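Print this section
E-mail this section

3.2 Cup task in simulation

The arm in the Vindham shared workshop was modeled before any of its wiring was finished. The nesting task uses two cups and one table. A trial starts with the green cup upright on the table, and the arm must bring the lavender cup into it.

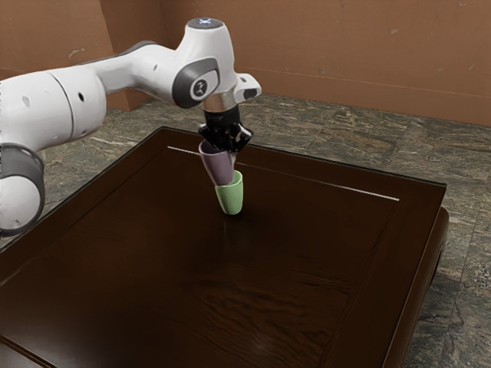 Figure 4. Simulated arm holding the lavender cup by its rim, with the lower end in the mouth of the green cup.

We ran 200 trials in June, changing the start position of the green cup by up to 5 cm. Tilt at release was logged but not scored. A second view, close to the cups, shows little besides the two rims and the dark brown surface.

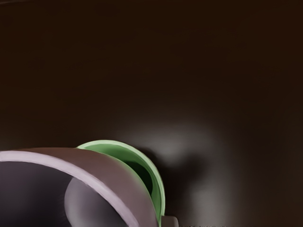
Close view of the mauve rim and the green rim behind it

Close views were used only to check rim overlap. In 11 trials the rims could not be separated by color, and these were labeled by hand. Grip width was fixed for all runs. The Prilteo controller settings are listed in Section 2.

Print | E-mail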